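The snack shelf at Gendevgate

Meron Teshome opened her shop in Gendevgate in October with 11 products and a borrowed till. She now stocks up to 60, most of them things people eat on the way to somewhere else. 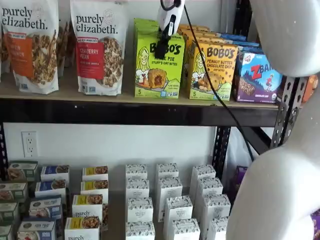 Granola sells best in the mornings. Teshome keeps the bags standing upright, faces forward, so nobody has to pick one up to find the flavour - the strawberry pecan from Purely Elizabeth has it in white capitals on a red panel. Bobo's apple pie oat bites go next to it, in a lime-green box that customers spot from the door.

Boxes are harder work. They dent, and they take up room before they reach a shelf, so she sorts them on a table first.
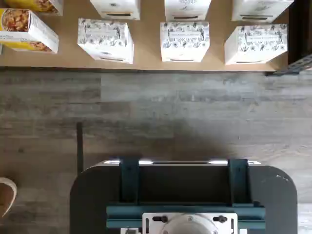

PACKAGING

Plain white with black leaves and flowers is a look Teshome likes, and she lines those boxes up in rows beside the yellow ones. "Too much colour and you stop reading," she says. Her regulars mostly agree, though Radymyr Zhuravel still asks for the brightest box going.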